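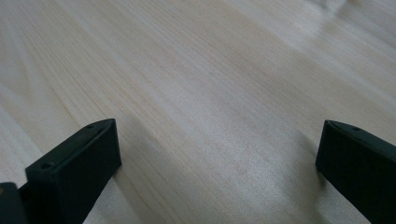

Pale wood, fine grain.

Thread on light levels for Skikinetti in a small tent. It covers lamp height, dimmer settings and where to take the reading. Feed and training are left out.

All values are PPFD, in µmol per square metre per second, measured at the top of the canopy. Lux readings from a phone are a different unit, and the conversion depends on the spectrum of the lamp, so please don't compare them directly.

Lamp is a Brullex bar fixture, second-hand from Van Beek. White diodes with some deep red. The dimmer knob is marked in per cent, but the marks refer to power drawn and the output doesn't follow them in a straight line. Measure after every change.

Veg: 400 at the canopy. Skikinetti stays short and stacks tightly at this level. Below it the lower internodes stretched and the side branches never caught up with the main stem.

Flower: 700 at the canopy, reached in steps over the stretch. Going straight there on the day of the flip gave me leaf edges curling upwards on the top growth. The plants one shelf over, stepped up slowly, had none of it.

Jozef Hendriks runs the same cut at Cotedgate and goes higher than I do. He also adds carbon dioxide, and his room is sealed. Without either of those I got no extra weight past 700, only paler tops.

Height against dimming: raising the lamp evens out the spread and wastes light on the walls. Dimming saves power and leaves the hot spot in the middle. In a tent with decent reflective walls I raise first and dim second.

Reading procedure. Sensor flat, facing up, at the height of the tallest tops. One reading under the centre, one at each corner. Write down all of them. If the corners are less than half the centre, the lamp is too low for the footprint.

Do it with the tent door zipped as far as your arm allows. An open door removes one reflective wall and the front corners read low. I had a full set of wrong numbers in the log from before I noticed this.

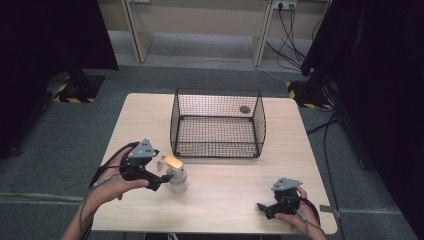

How often should the canopy be measured again during flower?
Every 3 days during the stretch, as the tops are moving closer to the lamp. Once vertical growth stops, a single check after any lamp or dimmer change will do.

Bleaching and a magnesium shortage get mixed up a lot. Bleaching is on the tissue nearest the diodes and fades out as you go down the plant. Magnesium shows on older leaves first, yellow between green veins. Check the position before you reach for a bottle.

Leaf temperature matters too. LEDs give off little infrared, so the leaf can sit 2 degrees under the air. Cúc Vi pointed out that my vapour pressure figures assumed the two were equal – they have been recalculated, and the tent now runs slightly warmer.

Correction to the post on the dimmer: Bart Bosman says the newer Brullex driver is closer to linear. Mine is the older one. I will measure his in March and add the curve to this thread.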